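## Best way to wash an old wool blanket without ruining it?

**porchlight_knits**

Hello all! I've inherited a big Purkura wool blanket (cream, with a stripe at each end) that has spent years in a cedar chest and smells like it. The label is long gone, and my aunt in Namcombe, who is 94 and has opinions, says it should never touch water at all. The dry cleaner wants more than I'd like to pay. Has anyone washed one of these at home and lived to tell the tale? I have a front loader with a wool setting, and also a bathtub, if that's the safer road.

---

**slowsuds**

Bathtub, every time. Cool water, a small squirt of wool wash, and push it down gently with your hands. Let it soak, drain the tub, and rinse in water of the same temperature. I do mine every October before the cold sets in. Please don't lift it by one corner when it's full of water, as the weight will pull it all out of shape (ask me how I know!). Roll it in towels, press, and dry it flat. Mine took 2 days on a rack in the spare room.

---

**tgreer**

just air it outside. worked for mine

---

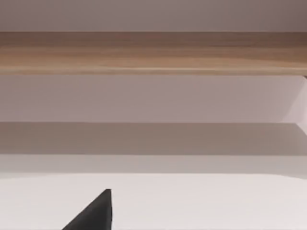
*Answered by* **hemlock_and_thyme** · Monday

I'd try airing first too, out of the sun, for 4 afternoons or so, and then see how your nose feels about it. If the cedar is still strong, go ahead with the tub, but test the stripe first with a damp white cloth. Some of the older dyes run, and on cream that would break your heart. I used the wool setting on a Dondotia blanket once and it came out fine, only a touch smaller, so I wouldn't call the machine hopeless, but I wouldn't risk an heirloom in it either. Good luck, and do let us know how it goes!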